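Ticket: right gripper lets go when the arms are working together
Project: Livari (two-arm build, shared workshop)
Status: open, sort of
Thursday, February 13, 2025

OK so I'm reopening this one, sorry! I closed it last week thinking the new cable clips had fixed it, and they really did help for a day or two. Then last night the right side started dropping out again, same as before: the fingers close, the controller reports a good grip, and a moment later the current falls to nothing and the arm carries on like everything's great.

What I've got loaded right now:

- Lelteo controller board, stock firmware
- Urio motor drivers, one per arm
- hand loop at 500 Hz
- grip timeout at 500 ms (yes, same number, and yes, I mixed them up in the config once)

The job I'm testing with is the white frame with the tube legs. I like it for this because the legs are smooth and they slant, so a lazy grip shows up fast. I've been going for the low end of the leg. 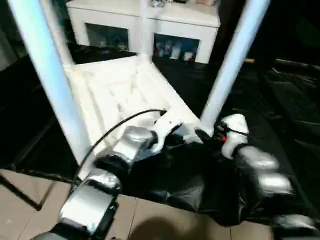 First thing I tried was slowing the close speed by 20 percent. It made the log prettier and changed nothing else. Then I swapped the left and right drivers, fully expecting the fault to move over with the driver, and it stayed on the right! So I'm pretty sure the Urio boards are fine and I owe them an apology for what I wrote in the last ticket.

Next up was soft stuff. My thinking was that if the current reading is noisy, cloth ought to be worse than tube, because there's so little push back from it. I ran the wrist camera along with it so I could match the log to what the fingers were doing (the exposure needs work, I know, separate ticket).

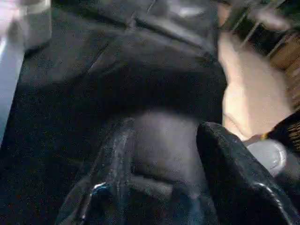 Five tries on dark cloth and I got the dropout on two of them, both right after the wrist rolled. That's the part I'd missed before. I had been staring at the grip force this whole time and never once plotted it against wrist angle. When I did, the bad spots bunched up at one end of the roll, so now I'm looking hard at the cable and the connector at the wrist.

I wiggled the connector with everything powered (don't do that, I know) and got the same fault code by hand. Very satisfying, a little annoying!

For the two-arm run I went back to the pole and its connector, one gripper on each side of the joint, and kept the right wrist away from the bad end of its roll.
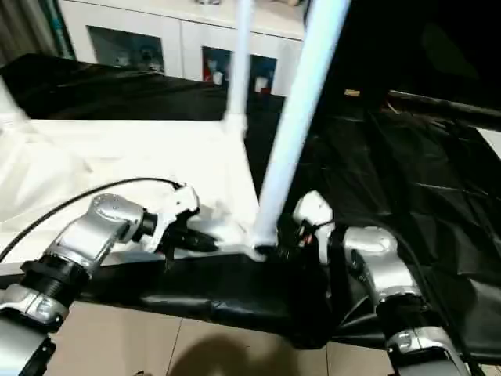 With the roll limited in Clumero I haven't had a dropout yet, but it's a short log and I don't trust it. The limit is a workaround anyway, and it rules out a couple of angles I need for the other legs.

Still to do:

1. Re-crimp the wrist connector and leave more slack in the cable
2. Put the roll limit back to normal and rerun the cloth test
3. Make the controller complain when grip current drops mid-move
4. Fix the timeout comment in the config, it still says Hz

If anybody has a spare connector for the Lelteo board, please leave it on my shelf. I'll post the new log here once the crimp is done.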